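Apuntes de Percepción y Color
Tema 4. El blanco que no es blanco

Si solo os lleváis una idea de este tema, que sea esta: casi nunca vemos el color de una superficie a secas. Vemos la luz que nos llega de ella, y el cerebro se encarga de separar lo que pone la lámpara de lo que pone el objeto. ¡Y lo hace en una fracción de segundo, sin pedirnos permiso!

A esa capacidad la llamamos constancia de color. Una hoja de papel a mediodía, en la calle, manda al ojo muchísima más luz que la misma hoja en el pasillo de casa, y además de otra composición. Aun así decimos "blanco" las dos veces. Kamil Havlíček, que dio este tema antes que yo, empezaba la clase tapando media ventana y preguntando quién había notado que su cuaderno cambiaba de color. No se levantaba ninguna mano (yo tampoco la levanté en su día).

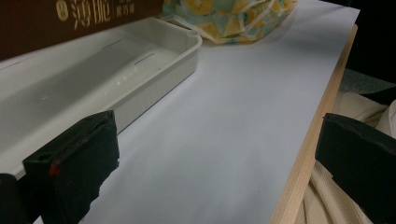
La claridad percibida depende sobre todo de las comparaciones locales. Un gris medio rodeado de negro parece más claro que ese mismo gris rodeado de blanco; es el contraste simultáneo, y lo vais a encontrar en todos los manuales. Con una superficie lisa y mate pasa algo precioso: fijaos en cómo el tablero se oscurece suavemente hacia abajo y, a pesar de eso, lo leemos como una sola pieza blanca. El canto de madera clara ayuda, porque da al ojo un tono cálido con el que comparar ese gris pálido.

Los cambios graduales solemos atribuirlos a la iluminación y los bruscos, a la pintura o al material. Es una regla aproximada, con excepciones muy divertidas que veremos en el tema 5 - traed paciencia y buena luz.

Práctica para casa
Elegid una pared blanca y miradla a las 9 de la mañana y a las 7 de la tarde. Anotad el color que diríais de memoria y después comparadlo con las muestras de la carta Palik, que tiene 137 tonos y 24 de ellos son blancos o casi. Dedicadle unos 40 minutos en total. Podéis trabajar en grupos de 2.

Las dudas sobre la carta, a Nadiia Pylypenko, en el laboratorio. Tenemos pocos ejemplares, así que devolvedlos pronto.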